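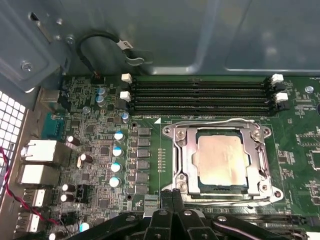
Board in chassis, cooler off, memory slots empty.

Search products... Go

Filed under: Refurb & Spares > Desktop Boards > Sold In Chassis

Trokel desktop board in chassis, processor fitted, no memory

Trokel calls this line "workstation ready." I'd ignore that. It's a used office board in a gray metal case, and the kindest thing to say about it is that it has four memory slots and someone left the processor in.

We bought a batch of 37 from a closed office in Dallilville. The seller's sheet said "cleaned and tested." The old thermal paste is still smeared over most of the processor on the one shown, so make up your own mind about cleaned. As for tested, our bench in Brirkbridge powers each one up with our own memory and leaves it running for 6 hours. That is the only test I'll put the shop's name to. It doesn't tell you how the board will behave in year three.

What you get: chassis, motherboard, processor clamped in its socket under the metal bracket, and whatever short leads were left plugged in. What you don't get: memory, cooler, paste, drives, or a manual. Please read that line again before you write to us. We had two returns in June from people who expected a cooler, and both paid their own shipping.

On the processor. We don't list a model or a speed, as the marking is under the paste and we don't wipe them before sale. Wiping them is how bent levers and gummed-up sockets happen. If you need one exact part, buy it by itself from someone who'll put the number in writing.

On memory. Check the type against the board before you order any. Four slots doesn't mean four sticks of anything you have in a drawer. The latches should click shut at both ends without force. If one feels soft or won't stay up, send it back before you build on it.

On coolers. Margaritis sells a kit they say fits "all common boards." I tried 2 of them. One fit. The other sat crooked no matter how I turned it, and their support desk told me to press harder, which I wouldn't do with any cooler. Measure your own mounting holes first.

Clean the old paste off with alcohol and a lint-free cloth, let it dry, and put on fresh paste. Don't run it without a cooler to "just see if it posts."

Is it worth it? For a spare machine or for learning how to put one together, I think so. For anything you'd be upset to lose, I'd spend more.

Returns within the month, in the same packing. Bulk buyers asking for 400: we don't have them, and I'd be wary of anyone who says they do.

Listing checked 08/01/2020, Senad Kos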